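Good practice for hand-held gripper demonstrations: small soft items in a tray
Station procedure, revision following the January review
Maintained by Jozefína Polák, Brodorstead

Scope

This page sets out how a two-handed demonstration is prepared, recorded and accepted at the Brodorstead stations. It applies to tasks in which one gripper holds a thin tool and the other works over a small tray of light objects. It does not cover fixed arms, which have their own page, or any task involving liquids or blades.

"Must" marks a rule. A take that breaks a rule is rejected. "Should" marks good practice, and a take that departs from it may still be accepted if the operator records the departure in the log.

Before you start

You need a station that has passed its daily check, two calibrated grippers, the task card and the Vlček log sheet. Read the whole task card first, including the reset state on the back.

1. Clear the board. Only the tray, its contents and the tool named on the card may be on it. Pens, tape and spare parts go in the drawer.

2. Place the tray. Its position must vary between takes within the area allowed by the card. Do not mark the board to show where it was last time.

3. Load the tray. Place the objects by hand, then take your hands away before picking up the grippers. Objects should not overlap unless the card asks for it. Light items move if you lean over them quickly, so check them again once you are in position.

4. Open both grippers fully and hold them short of the tray. Every take must begin with open space between the fingers and the tray rim, so that the approach is recorded complete.

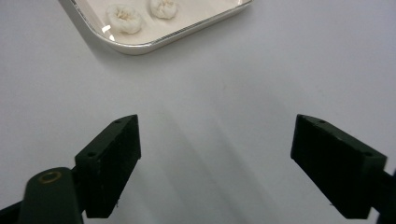

A take that begins with the fingers already at the rim has no usable approach and must be repeated. Hold the starting position for a slow count of two, then move. The same applies at the end: withdraw, open, hold, and only then stop the recording.

Cables and mounting plates

Cables must be checked before each block of takes. A block is 65 takes or one change of operator, whichever comes first.

Each cable should leave the gripper in an open loop with enough slack for the full reach of the arm. Neither cable may pass between the gripper and the tray. A cable may lie on the board on the outer side of the working hand, provided it does not drag against the tray when the wrist turns. Test this by turning each wrist to both limits before recording.

Check the plate on top of each gripper for movement. If it shifts under light finger pressure, stop and tighten it, then repeat the calibration. Takes recorded since the last good check are to be set aside for review. They must not be deleted at the station.

Sleeves should be plain and close at the wrist. Remove watches and bracelets.

Holding and using the tool

5. Pick up the tool with the gripper named on the card. Grip it near one end and leave the working end free. If it slips, put it down and grip it again within the same take. A recovered slip is valid data and should be logged with code 81.

6. Bring the tool to the tray at a low angle, with the other gripper waiting to the side or over the far corner. 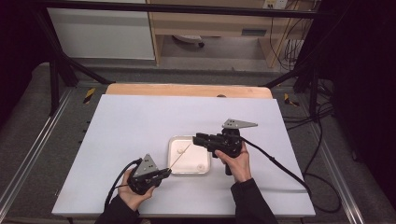

Both grippers should remain in view of the head camera throughout. Keep your head still and move your eyes. If you have to lean, do it slowly and return to the same posture before the next contact.

The tool must not be used to lever against the tray rim. If the tray moves by more than the width of the rim, finish the motion, end the take and log code 114. Do not push the tray back with a gripper, as that records an action which is not on the task card.

7. Work at an even pace. The Tredine guide used to ask for the fastest pace the operator could keep up, and that line was withdrawn. Speed that varies with the difficulty of the step is acceptable. Stopping dead above the tray to think is not, and if you have lost your place, withdraw and end the take.

8. Keep the tips of the two grippers apart unless the card calls for a handover. Where both have to work over the tray, one moves and the other holds still.
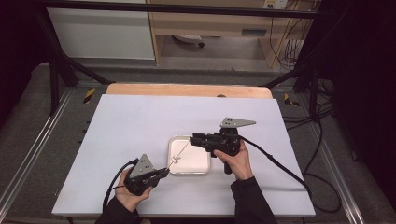
Atach asked whether step 8 rules out moving both hands together when an object sticks to the tool, given that the natural reaction is to pull from both sides. Polák's reply, kept here at the request of the stations, was that it does, except on cards marked for joint motion. Hold with one, pull with the other, then change over if necessary.

The question came up again after the review of 126 takes, and the wording of step 8 has been left as it stands. Operators who find a card unworkable under this rule should return it with a note and move on to the next card.

9. Finish with the objects in the end state shown on the card. If the end state cannot be reached, withdraw as normal and mark the take incomplete. Incomplete takes are kept. Never drop the tool into the tray to save time.
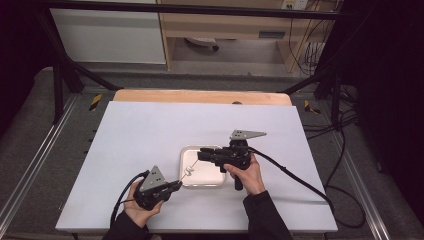
Acceptance check

Play the take back once at normal speed, from the head view and from both gripper views. Accept it only if:

The opening and closing holds are present.
The tool and tray match the card.
No bare hand enters the tray between start and stop.
The three views stay in step from beginning to end.
Any code given in the log matches what the recording shows.

Log entries must be made before the next take begins. Write the code first and the remark second. Leave the remark blank if the code covers it.

Last changed November 29, 2022. Printed copies at the stations should be replaced when the revision line changes.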